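Home | Tables and Tops | Care | Delivery | FAQ | Contact

Frequently Asked Questions

Last updated: March 6, 2021

What kind of wood do you use?

Most of our tops are made from mixed planks, glued edge to edge. We buy from two sawmills and whatever is dry and straight that month goes into the stack. If you want a top in a single species, say so when you order. It adds 16 days to the wait and you will be asked to approve the boards first.

Why do the planks in my top differ in color?

Boards from the same tree can be pale on one side and brown on the other. We don't stain to even this out. The difference softens over the first couple of years as the light gets to it, but it doesn't go away. If you need an even color, the Pondasska top is the one to ask for.

What is the difference between the Kadik and the Suruler?

Thickness and edge. The Kadik is the thinner top with a square edge and suits a desk or a kitchen table. The Suruler is thicker, has a rounded edge and is heavy enough that you will want a second person to lift it. Both come in the same lengths and both can be oiled or left bare.

Can I order a bare top and finish it myself?

Yes. Bare tops are sanded and ready for oil. Finish both faces and all four edges within a week of delivery. A top that is oiled on one face only will take up moisture on the other and start to cup. We can't take back a bare top that has cupped.

Which oil should I use?

Any hardening oil sold for tables or worktops. Thin coats, wiped off well, with a day between them. Olive oil and other cooking oils never dry and go sticky. Lay used rags flat outdoors until they are stiff – balled-up oily rags can catch fire by themselves.

How often does an oiled top need to be redone?

A desk can go a year or two. A kitchen table that gets wiped down after every meal needs a coat every few months. Put a few drops of water on it. If they sit up in beads, leave it alone. If they soak in and leave a dark spot, it is time.

How do I get rid of a white ring?

On an oiled top, rub the ring with a little oil on a fine pad, going with the grain, and leave it overnight. If it is still there, sand lightly and oil the whole plank, not just the spot. Black rings are different. Those come from iron, usually the bottom of a can or a pan, and often need to be sanded out.

My top has opened a small gap in winter. Is that a fault?

Usually not. Wood shrinks across its width when the heating is on and swells again in summer. A hairline gap at the end of a joint that shows up in November and closes by spring is normal. If you can slide a bank card into it, write to us and send your order number.

How should I attach the top to my own legs or base?

With slotted holes or figure-eight fasteners, so it can move. Don't glue it down and don't screw it tight through round holes. Leave 2 mm of play at each fixing. Check the screw length before you drive anything, especially on a Kadik.

Do you cut to size?

Yes, up to 200 cm long. Cuts are included in the price. Holes for cables or sinks cost extra and we need a drawing with measurements in it.

What does delivery cost?

Pickup from the workshop is free. Local delivery is $20 to the door. We don't carry tops upstairs. For anything farther away we use a freight company and pass on what they charge.

Who do I write to if something arrives damaged?

Mounir Naciri handles returns and repairs. Keep the packaging and get in touch within two days. Orders placed through the Snorradóttir shop go back through them, and they will arrange the collection.

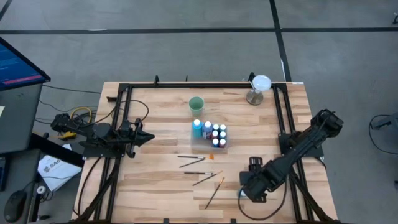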